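Steamer trials paused for a spell at Wornamley

Those of you who follow the bun work will have noticed a gap in our March numbers, and we owe you a proper account of it. On run 52 the left gripper closed on the lid handle, lifted, and then simply let go. Our Fevar controller had dropped its force reading for a moment and took the silence to mean there was nothing in the fingers. The glass came down on the table from a hand's height and, happily, did not break – but it could have, and there were people standing close by.

So we stopped everything for 15 days. The folks at Bozkurt helped us trace the fault to a worn cable connector, which has been replaced, and a lost reading now makes the gripper hold still and call for help. We have also moved the standing line back 70 centimeters, and we thank you all for being so patient with the new tape on the floor. 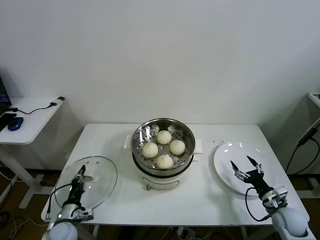 Hirnon wrote in to ask whether holding still is really the safer choice when the lid is halfway up and steam is coming off the pot, and would like to see that case tested before the trials go any further.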